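Chamado 1264: impressora do estoque some da rede
Situação: aberto
Produto: Esari, módulo de etiquetas

Oi, pessoal do suporte! Volto aqui porque a impressora Wason sumiu de novo, agora às 9 da manhã, bem na hora de soltar as etiquetas dos pedidos (claro). O painel do Esari mostra "dispositivo offline", mas ela está ligada, com a luz verde acesa e papel na bandeja.

O que já tentei: desliguei tudo da tomada, troquei o cabo, reinstalei o driver e reiniciei o serviço de impressão 2 vezes. Na segunda ela voltou, imprimiu 23 etiquetas e caiu outra vez! A fila ficou presa e tive que limpar na mão. 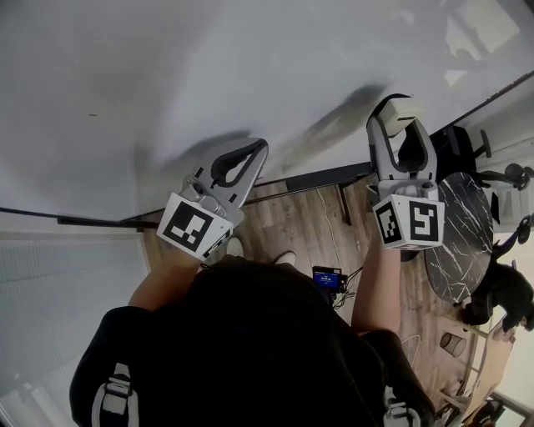
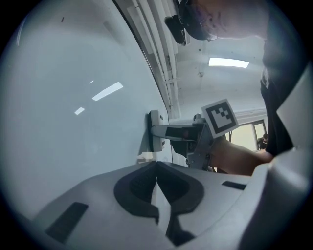 Anexos do chamado: na primeira, as duas garras de mão vistas de cima; na segunda, uma garra presa a uma peça branca.

Voltando à impressora: reparei que o endereço IP dela muda depois de cada queda, e o Esari continua procurando o antigo. O roteador Tkachenko foi trocado em novembro e, se não me engano, foi aí que começou essa novela. Dá para fixar o IP por aí ou preciso pedir para a Trestetti, que cuida da nossa rede? Não tenho a senha de administrador.

Por enquanto estou imprimindo pelo cabo USB do notebook, devagar, mas vai. Se quiserem acesso remoto, depois das 14h fico na mesa até o fim do dia. Obrigada!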